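Gripper comparison for bin picking: progress report, October
Prepared for Ralow by the Pakside automation group

Work since the last report

We finished the second round of trials on the parallel gripper and started on the Trajkovski finger set. Both were run on the same arm with the same controller settings. Each gripper is scheduled for 500 picks, and the first has completed its full count.

Results so far

The parallel gripper does well on bars in the middle of the bin. Most of the missed picks came from bars lying close to a wall, where the fingers have little room to open. Two bars side by side also cause trouble, and the planner sometimes chose a grasp that touched both. Changing the approach angle by 8 degrees helped with the wall cases but did nothing for the pairs.

Cable routing at the wrist cost us roughly 7 hours. The loop limited rotation in one direction and has been rerouted.

Spending and schedule

Spending is within budget. The narrow fingers ordered from Fomovside are four weeks late, so that test moves to the next period. We ask Ralow to approve the shift. No additional money is requested.

Next period

Complete the Trajkovski run, then repeat the near-wall picks with both grippers.
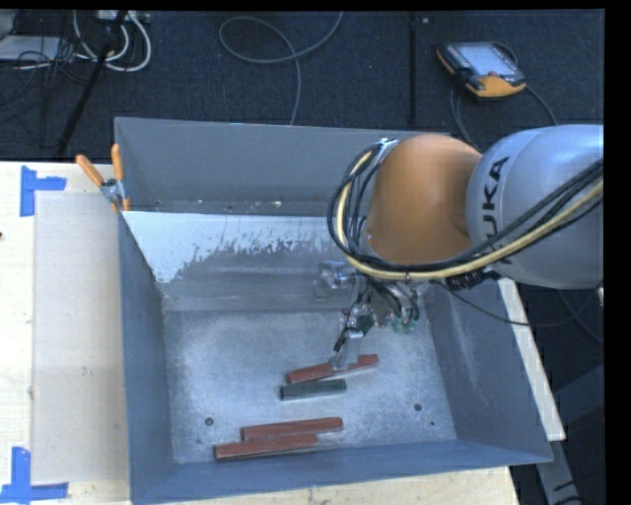
Figure 1. Bin-picking trial with the KUKA arm, red and green bars in the metal bin.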